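Looking after your prints at home: tips from the workroom

Posted in September by Ailsa Morrison

Every spring, when the windows start getting opened again, I have people ringing up to ask about the same handful of problems. A photograph has gone wavy in its frame, or there's a brown line creeping around the edge of the mount, or somebody's grandmother has turned a funny shade of pink on the lounge room wall. Most of it can be slowed down with things you've already got in the kitchen drawer, so I've put my usual advice on one page and you can ring me about the harder stuff (please do, I like a chat).

Picking the right wall

Light does more harm than anything else in the house, and it does it so slowly that you won't notice until you take the picture down and see what the colours used to be under the edge of the mount. Walk around your rooms at three in the afternoon on a bright day and look at where the sun lands. If it touches a wall directly, hang a mirror there, or a plate, or something you bought at a fete and don't much mind about.

Hallways are lovely for photographs. Ours at Guthrie Street is as dark as a cupboard and the prints in it still look the way they did when I hung them. Bathrooms are no good at all, and neither is the spot over the stove, however nice it looks in magazines.

Cleaning the glass

Never spray anything straight onto the glass. The liquid runs down behind the lip of the frame, gets into the mount and wicks upwards, and you'll have a tide mark by Christmas. Spray a little onto a soft cloth instead, well away from the picture, and wipe from the middle out. An old cotton pillowcase cut into squares does beautifully, and you can put it through the wash afterwards (no fabric softener, it smears).

If your frame has acrylic in it, keep window cleaner right away from it. Lukewarm water with one drop of dishwashing liquid is plenty. Dry it by dabbing, as rubbing builds up static and you'll be picking lint off it all evening.

Storing what you can't hang

Keep loose prints flat, in a box, somewhere you'd be comfortable sitting yourself. That rules out the shed, the roof space and the floor of the garage. The bottom of a linen cupboard is very good, provided there's no hot water pipe running behind it. Slip a sheet of acid-free tissue between each print and the next, and write on the outside of the box in pencil so you aren't forever lifting the lid to see what's in there.

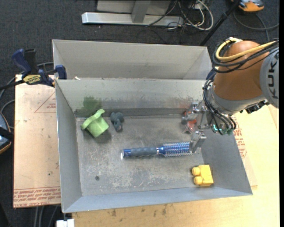
Scanning the family album

You don't need an expensive scanner. I've used a plain old Kandholm flatbed for years and it's still going. Set it to 300 dots per inch if you only want a copy the same size as the original, and 600 if the photo is small or you think you might like an enlargement one day. I did my mother's whole collection that way, 1,455 photographs over one very long winter, and I was glad of every one of them when my cousins started asking.

Wipe the scanner glass before you begin and again whenever you stop for a cuppa. Leave prints in the album if they're stuck down, and lay the whole page on the glass. I've seen more photos torn by someone trying to be thorough than by any number of grandchildren.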